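Subject: Re: [jasesmont-roots] The two Lill families, again
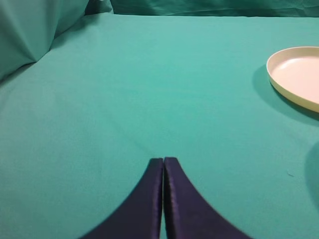
Onstead, July

Hi all,

Sarmīte Sepp wrote:

> I have gone through the Onstead burial index twice now and I still
> can't make the Lill dates work. There is a Peter Lill buried in
> July and then a Peter Lill paying for a pew the next spring. Either
> the index is wrong or there were 2 Peters. Has anyone looked at the
> original book? My scan is too faint to read past the first few
> pages and I don't want to put a dead man in a pew.

Sarmīte, I have looked at the original book! Well, most of it. I had a whole morning with it last month and I went in for something else entirely (my great-grandmother's sisters, still missing, don't ask) but I remembered your Peters and turned to the burials before I had to give it back.

There are two of them. I'm pretty sure they're uncle and nephew. The one buried in July is written "Peter Lill senr." and the "senr." is squeezed in above the line in tiny letters, so I can see how whoever typed up the index went right past it. It's the same ink as the rest as far as I can tell, but I'm no expert and the light in there is terrible after 3 or so.

The pew man I think is the nephew, the one who had the mill lease at Vusov. He shows up later in the tax list paying on 400 acres, and that's an awful lot of land for the branch you descend from, so I'd be careful about hooking him onto your line just yet. I did that with a Jasesmont blacksmith once and spent a year pruning the tree.

On the index in general: it has 1,191 entries and I've only checked the first 100 against the book. Most of the mistakes I found were small stuff, a 1 read as a 7, a wife's name left off. But the juniors and seniors get dropped a lot, so anybody working on a family that reused names (so, all of us) should go back and look.

A couple of practical things if you're planning a trip. You need to ask for the burials and the pew rents separately, they're shelved in different rooms and it can take up to an hour for the second one to come out. Pencils only. And bring a sweater, even in summer, the reading room is freezing!

I typed up my notes on the Lill pages and can send them to whoever wants them, just write me off list so we don't clog things up. Sarmīte, yours are already on the way. If you find out who the nephew married, please tell me, I have a loose Margaret I'd love to put somewhere.

Still looking for the sisters,
Jo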